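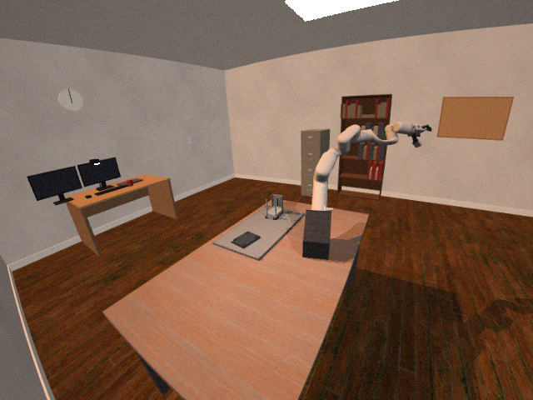

Jasari-Sim: rendered tabletop scenes for training grasp and placement policies

Maintainer: Guangming Tan
Last updated: February 25, 2019

Summary

Jasari-Sim is a set of simulated manipulation episodes with randomized room appearance. It was made to test one question: how much of the transfer gap in our placement policy comes from surface appearance, and how much from camera pose. The code that trains the policy lives in the Kitach repository. This package holds only the episodes and the scripts that read them.

Contents

The release has 790 episodes in two parts.

plain/ – 390 episodes. Fixed wall, table and floor textures. Camera pose varies.
varied/ – 400 episodes. Textures, light intensity and camera pose all vary.

Room layout is the same in both parts. The arm, the board and the fixture on it keep their positions on the table. Desk, cabinet, bookcase and cork board are background and have no collision geometry, so do not use them for planning tests.

Each episode folder contains:

rgb/ – color frames, one per control step
depth/ – depth in millimeters, 16-bit, same index as rgb
state.csv – joint positions, joint velocities, gripper opening
scene.json – texture ids, light settings, camera extrinsics, random seed

Rendering

Textures are drawn from the Paju pack and assigned per surface. Hue is shifted after assignment, which gives some tabletops and walls colors that no real room would have. This is intended. Shadows are on in all episodes. Reflections are off except for the overhead panel.

The seed in scene.json reproduces the scene exactly on the same renderer build. On a different build, expect small changes in shadow edges.

Method

A policy was trained on each part separately, then on both together. All three were tested in a held-out simulated room (Skondier) over 200 trials each. A trial counts as a success if the part is seated in the fixture and the gripper has opened before the step limit.

plain only: 71 of 200
varied only: 138 of 200
both: 144 of 200

The difference between the last two rows is within what we see from changing the training seed. We would not read anything into it. Camera pose variation alone did not close the gap, and most failures of the plain policy were lateral errors at the fixture.

Known problems

Depth is unreliable on thin parts of the fixture. Mask or filter before use.
In a few varied episodes the light is strong enough to clip the overhead panel to white.
Timestamps in state.csv from before the November rebuild drift by one step after step 435. The loader corrects this if fix_time is set, and it is off by default.

Use

python read_episode.py --part varied --index 12 --fix_time

The script prints the episode length and writes a contact sheet to the working directory. Report loading errors with the episode index and the seed.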